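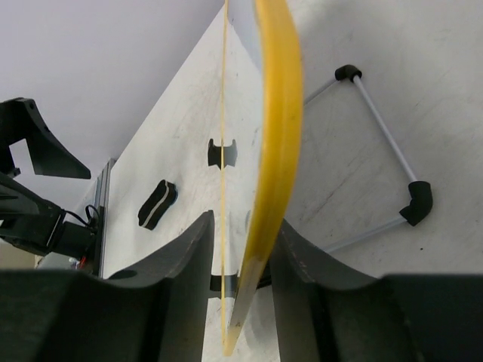

Writing up the dropped plate fault on the two-arm cell, because I've had the same question from three people now and I'd like one place to point them. Long thread. No fire, no injuries, one plate on the floor and a lot of log reading.

Setup, briefly. Two arms on one table, parallel two-finger grippers, wrist camera on each. Task is plate handling: right arm picks a plate by the rim, turns it on edge, holds it, left arm does its part, right arm puts it away. Cell control runs on Kosham. Gripper driver is the Gakska one, mostly stock.

The fault: during the hold, with the plate on edge, the gripper let go. No command to open in the task log. No collision flag. No e-stop. The arm carried on to the put-away pose with nothing in its fingers, opened, closed, and reported success.

That last part bothers me more than the drop. A dropped plastic plate is a nuisance. A cell that reports success with an empty gripper will do it with something heavier one day.

First report was from Lertchai on 2/18/18. He heard the plate hit the floor, looked up and saw the arm finishing its motion as if all was well. He hit the stop, wrote down the cycle number (854) and left everything where it was. Please do this. It saved me a day.

The first theory was worn fingers. The right finger's inner face carries scuffs and some pale patches along the edge, and a plate rim is a smooth curved thing to hold. Reasonable theory. Aiman swapped in a fresh pair and we ran it again. Dropped one. So wear may not help, but it's not the cause.

Second theory was grip force set too low. We raised it a step. Drop still happened, and now the plate flexed during the pick, so that setting went back to where it was.

Note for anyone tuning grip force on thin parts: a gripper closing on a thin edge is working near the end of its travel. A small position error there is a big change in force. The number on the settings page is a target. Look at motor current if you want to know what you've got.

So we looked at motor current. During a good hold it sits flat. During a bad one it sits flat, then falls to idle over a few samples and stays there. Fingers don't move much. They relax. A plate held on edge by its rim doesn't need much encouragement after that.

So it wasn't a slip. The hold was being switched off. Then the question is by what.

Kavitha found it. The Gakska driver has an idle timeout to stop the gripper motor cooking itself when someone leaves it clamped on a part and goes to lunch. If no gripper command arrives for the timeout period, holding current drops to idle. Sensible feature. On by default.

Normally the task never gets near it because the hold is short. But the right arm waits for the left arm to report ready, and there's no upper limit on that wait. When the left arm is slow, the right arm sits there holding the plate, sending no gripper commands, with the timer running.

Why was the left arm slow? It retries its approach if the pose check fails, up to 5 times. Each retry is quick. All of them together take more than 5 seconds longer than the normal path, and that is enough to go over the timeout.

Which explains why we couldn't reproduce it on demand. With a clean left arm approach you can run all afternoon and see nothing. We were testing the right arm by itself with the left arm's ready signal faked. Faked signal arrives at once, timer never expires, fault never appears. My test plan, my mistake.

To reproduce: block the left arm's ready signal by hand and wait. Current falls every single time. Once you know where to look it's the most reliable fault I've had on this table.

Now the false success. The put-away step checked that the gripper reached "closed" at the end and treated that as done. An empty gripper reaches closed perfectly well. The width reading during the carry would have shown it straight away, but that reading was logged and never checked.

And the driver did raise a message when it dropped the current. At info level. Among the info messages about temperature, heartbeat and firmware version. It's there in every bad log, spelled correctly, with a timestamp. I scrolled past it at least twice.

Changes made, in the order we made them:

1. Task now sends a hold refresh while waiting for the other arm. The timeout stays on. I was asked about turning it off and the answer is no, it protects the motor and I'd like to keep the motor.

2. The wait for the left arm has an upper limit. When it expires, the right arm lowers the plate to the table and the cell faults. It does not wait forever with a part in the air.

3. Width and current are both checked through the carry. If either goes out of range the motion stops and the step fails.

4. The current drop message is now a warning in our wrapper, and the cell treats it as a fault if the task thinks it's holding something.

5. Left arm retries are counted and shown on the operator screen. A run of retries usually means something has drifted, and up to now you'd only know by watching it.

On number 3: width alone isn't enough for a thin part. The difference between holding a rim and holding nothing is small, and finger wear eats into it. Vimala suggested using both signals and that's what went in. The threshold needs redoing each time the fingers are changed. It's on the changeover sheet.

On safety. The stop circuit worked whenever it was pressed and was never part of this. But our risk assessment said "part retained on loss of command" and that was wrong. It was true for loss of power, because the gripper doesn't back-drive. It was not true for this case. I've corrected the wording and Pieter has reviewed it.

If you have a cell that says the same thing, go and test it with the part in the gripper, and leave it for longer than you think is needed. A quick check will pass.

Same check has been done on the Bangera cell. It uses the same driver but its task sends gripper commands constantly, so the timer keeps getting reset. It's fine by luck. Refresh has been added there anyway.

Grustau cell not checked yet. Different gripper, different driver, and I don't have the manual. If anyone has it, send it over. Until then, don't leave it holding a part unattended.

Still open: why the left arm needs retries at all. The pose check fails more often in some runs than others. Lighting is one candidate, calibration is another. I have no evidence for either and won't guess in public. The plate was only the symptom we could hear.

Couple of replies to things I've been asked:

Was it the camera? No. Both wrist cameras were streaming through every drop. The footage was handy for timing the release against the current trace, and the two agree to within one video frame.

Would a rubber finger pad have helped? It might have hidden it. More friction means the plate could hang on at idle current some of the time, and then you've got the same fault showing up less often. I'd sooner have it drop.

Did you tell the driver people? Yes. Asked for the message to go up to warning level and for the timeout to be mentioned on the page about holding, where you'd look for it. It's currently under motor protection. No reply so far.

Fix has been running since the start of March. No drops. One fault from the wait limit, which put the plate down on the table and stopped, as it should. Will add to this if the retry question goes anywhere.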